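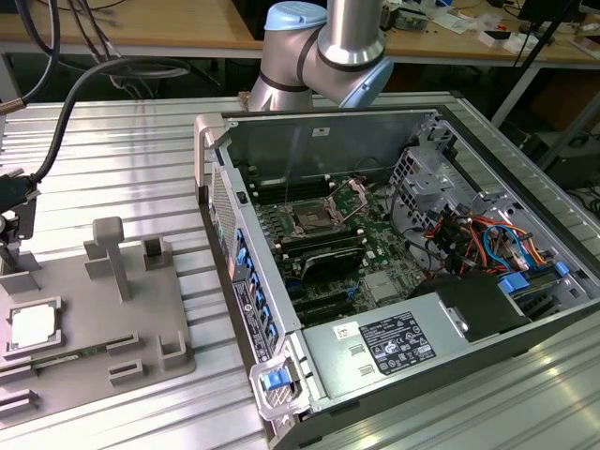 Where did the name Bidura come from, and was there really a harbour?

Posted by ropewalk_lane, 10 March 2022

I moved to Bidura last year and have been trying to learn a bit about the place. I have read the board outside the library, which says it grew from a fishing hamlet into a suburb once the Wurard brickworks opened, but it doesn't say much else. A neighbour told me there used to be a proper harbour at the bottom of Fitzsimmons Street and that the small car park is built on top of it. I walked down to look and all I could find was a low stone wall and a couple of iron rings set into it.

What I would like to know is whether there was a harbour, when it went, and whether the name of the suburb has anything to do with it. I would also like to find out who lived in my house before the war if that is possible. It is one of the terraces on the north side, with the yellow brick over the windows. The deeds only go back to a sale by the brickworks and the earlier pages are missing.

I have tried searching online but mostly get estate agents.

gasworks_end

Yes there was a harbour but it was tiny. My grandad always called it the Dock. It was filled in with waste brick from Wurard, which is why you still get bits of brick coming up through the tarmac every winter. The rings you found are from the old wall. Don't know about the name.

Elow had a much bigger harbour and took all the trade.

saltpan_reader

The answer above is right that it was small, but it was more of a tidal basin than a harbour. Boats could only get in for a few hours either side of high water. There is a large-scale map in the local studies room at Elow library which shows it clearly, with a slipway on the east side and a row of sheds behind. On the next edition of the same map the basin is marked as disused, and on the one after that it has gone. I would ask for all three and lay them side by side. The staff will bring them out if you ring the day before.

The iron rings may not be from the basin wall. The wall at the edge of the car park runs at a different angle from the one on the map, and I think it was built later with stone from the old one. The rings could have been moved with it. I haven't seen anything in writing either way.

As for the name, there are two stories. The usual one is that Bidura was a house, built by a retired ship's master, and the streets were laid out on its grounds when the estate was sold. The house is on the first map, set back from the shore, and 13 acres went with it. The other story is that Bidura was a ship. I have never found a ship of that name in the port registers at Elow, though the registers have gaps. I would go with the house.

For your own house, the yellow brick over the windows means it is one of the Wurard company terraces. The company let them to its foremen and kept rent books. Some of these survive and are in the same local studies room, in grey boxes, filed by street. They give the tenant's surname and the weekly rent but not the rest of the family. Once you have a surname, try the street directories on the open shelves. House numbers on the north side were changed when the chapel came down, so work from the corner shop and count along, or you will end up reading about the people next door.

brick_and_tide

Only adding to the above that the rent books have no index. I went through the ones for Fitzsimmons Street and it took me most of an afternoon. Take a pencil, they don't allow pens. Copies have to be ordered at the desk before four.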